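Ticket 3764
Category: Finishing / Flatwork ironer
Product: Heruris line controller
Site: Pekthorpe laundry
Priority: Normal, raised to High, returned to Normal
Status: Closed
Subject: Ironer stops mid-run with FEED SPEED DEV, no mechanical cause found

Original report (Pekthorpe)

The main ironer stops during production with FEED SPEED DEV on the panel. The fault can be cleared from the panel and the line restarts without complaint. It then runs for anything from a couple of minutes to most of an hour before stopping again. On the worst shift so far we logged 18 stops.

When the line stops, whatever is under the roll stays against the hot bed until the gap opens. Cotton survives this with a press mark. Polyester tablecloths come out with a shiny band and have to be rejected.

Already done on site:
Feed belts checked for tension and tracking. Two were slack and have been adjusted. No change.
Roll padding inspected, no hard spots found.
Bed waxed.
Lint cleared from the feed sensors and the vacuum box.
Controller powered down overnight and restarted. No change.

The fault started on a Wednesday, first shift. We can't link it to any change on the ironer itself.

Support, first response

Thanks for the list. FEED SPEED DEV is raised when the speed measured at the feed encoder differs from the commanded speed by more than the value in the deviation parameter, for longer than the delay. The controller doesn't know which of the two figures is wrong. It can be a real slip at the belts, a drive that isn't following, or a bad encoder signal.

Please send:
1. The fault history exported from the service menu, with the measured and commanded speeds at each event.
2. The deviation parameter and the delay as currently set.
3. Software version from the start screen.
4. Whether the stops happen at all line speeds or only at some.

Please don't widen the deviation parameter to keep the line running. It also covers a jammed feed belt.

Pekthorpe

Fault history attached. Deviation is set to 5 percent, which matches the sheet inside the cabinet door. Delay is at the default. Version is the one the line was delivered with.

Speed: stops happen at all settings above the slow program. We ran napkins on slow for a full morning with no stop. Operators also say it is worse when the washroom is busy, but there is no record to back that up.

Support

The history is useful. In every event the measured speed goes up, well above anything the drive can produce, and returns to normal on the next sample. A slipping belt or a lagging drive would show a measured speed below the command. These are extra pulses. Something is adding counts to the encoder signal.

Please check in this order, with the line isolated:
1. Encoder coupling. Look for a loose set screw.
2. Encoder connector. Remove, inspect for moisture and green contacts, refit.
3. Cable between the encoder and the cabinet, full length. Look for crushed or chafed sections, and note what it runs next to.
4. Shield connection at the cabinet end.

Pekthorpe

Coupling is tight. Connector was clean and dry. Cable has no visible damage. Shield is clamped at the cabinet.

We swapped the encoder for the spare anyway. The line ran the rest of the shift without a stop and we thought that was it. It stopped twice in the first hour of the next shift.

Raising priority. We are rewashing more table linen than we can fit in, and Gronow has asked for a date. They own the linen and some of the rejects have come back to us from their own inspection.

Support

Priority raised. The spare encoder can be left in.

You didn't say what the cable runs next to. Please open the tray cover along the back of the ironer and look again. Also please list any electrical work in the building in the weeks before the first stop, including work on other machines. The comment about the washroom may be relevant after all.

Pekthorpe

Tray cover opened. The encoder cable shares the tray with a power cable that isn't on the ironer drawings. We traced it back to the Urau dosing skid in the washroom. The skid had a new pump drive fitted shortly before this started, and the contractor pulled the motor cable through our tray to save a wall penetration. The two cables are tied together for almost the whole length of the ironer.

The new cable is unshielded.

Support

That fits the history. The output of a pump drive on an unshielded cable, tied to a low-voltage encoder cable, will couple into it. It also fits the slow program. At low speed the controller uses a longer averaging window and single bad samples are absorbed.

Test: run the ironer at normal speed with the dosing pump in manual. Start and stop the pump by hand and watch the measured speed on the diagnostics page. Run empty first, no linen.

Pekthorpe

Test done. Pump off, measured speed is steady. Pump on, it jumps every few seconds, and more often as the pump ramps up. We got one FEED SPEED DEV while watching. Repeatable.

Support

Cause confirmed. Corrective work:
1. Remove the pump motor cable from the ironer tray. Give it its own route.
2. Replace it with a shielded motor cable, shield bonded at both ends with full-contact clamps. Wire tails twisted under a screw are not enough.
3. Where the new route has to cross the encoder cable, cross at a right angle.
4. Leave the deviation parameter and the delay as they are.
5. Clear the fault history so that new events stand out.

The contractor should also check the ground connection on the pump drive. We can't advise on that unit.

Pekthorpe

Work completed by the contractor. New cable runs along the washroom wall at high level and doesn't enter the tray. It crosses our cable once, at the cabinet end – right angle, with a gap. Fault history cleared before restart.

The line has been run at normal speed with the pump in automatic since then. No FEED SPEED DEV. Measured speed on the diagnostics page stays with the command during pump starts.

For acceptance we agreed with Gronow to put through 400 pieces of table linen at normal speed, the white cloth with the raised zigzag and triangle pattern included. That pattern was the main source of complaints, as a stop under the roll flattens it. All pieces went through without a stop.
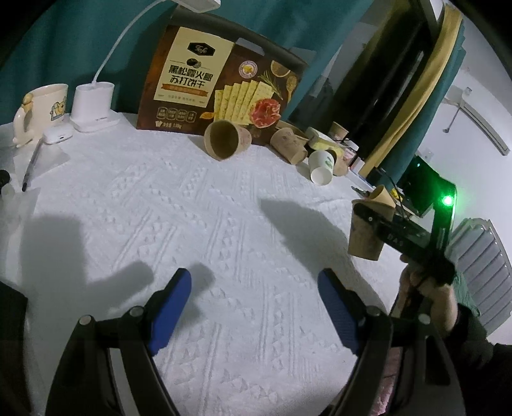 Gronow: We accept the acceptance run and will resume normal deliveries to Pekthorpe. Two points before you close. The earlier rejects with shiny bands can't be recovered by rewashing, so please stop putting them through and set them aside for credit. We would also like the controller history checked at the end of each week for a while, in case the fault comes back at a rate too low for the operators to report.

Pekthorpe

Agreed on both. Rejects are being bagged separately. The history check has been added to the weekly lint and wax sheet.

One question for support. The slow program hid this for a whole morning. Is there a setting that would warn about bad samples without stopping the line?

Support

Yes, on later software. There is a signal quality counter on the diagnostics page that increments on implausible samples. Your version doesn't have it. The update needs a backup of the parameters first and the line has to be cold, so plan it with the next padding change. Please open a separate ticket for it.

The slack belts found at the start were unrelated, but recheck the tension as new settings tend to relax.

Resolution: Interference on feed encoder signal from third-party pump motor cable in shared tray. Cable rerouted and replaced with shielded type. Encoder replaced during diagnosis, original not faulty, return to spares. No parameter changes.

Ticket closed by support. Replies to this ticket within the retention period will reopen it.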